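Notes on the Grasholm laundry set, for whoever inherits the folder.

# grasholm-laundry

A record of small loads at the Grasholm house: what went in, what came out, and what was still in the basket when everyone thought it was empty. Covers July. Socks are handled separately, and badly.

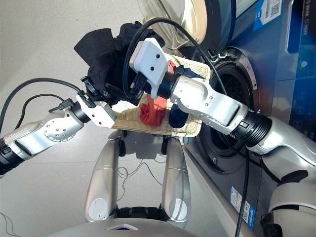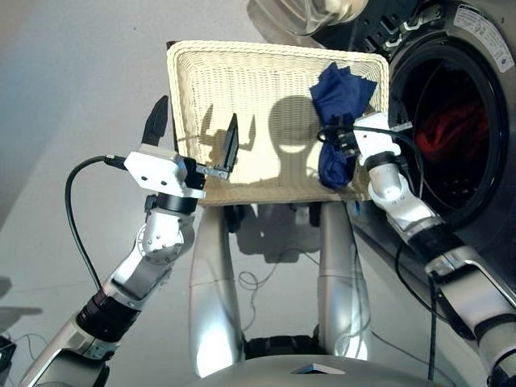 The pale woven basket, with navy in it both times.

Deok-su Son writes that navy should never have been filed under `dark`, as it sheds on black and picks up lint from everything else, and he would like his own column for it. He has one now. It's called `navy`. He has also asked for `navy_faded`, and is still asking.

## Contents

- `loads.csv` – 1,009 rows, one per item
- `mixed.csv` – 289 items washed with a color they shouldn't have been
- `orphans.csv` – 37 socks

## Columns

| name | meaning |
|---|---|
| `item` | shirt, towel, cloth, `unclear` |
| `color` | as judged in daylight |
| `left_behind` | `y` if found in the basket afterward |

## Known problems

- `red` and `orange` depend on who was typing. Merge them if it bothers you.
- Monday loads from Bostport use the old Makitz codes – see `codes_old.txt`, and good luck.
- `unclear` is mostly dishcloths.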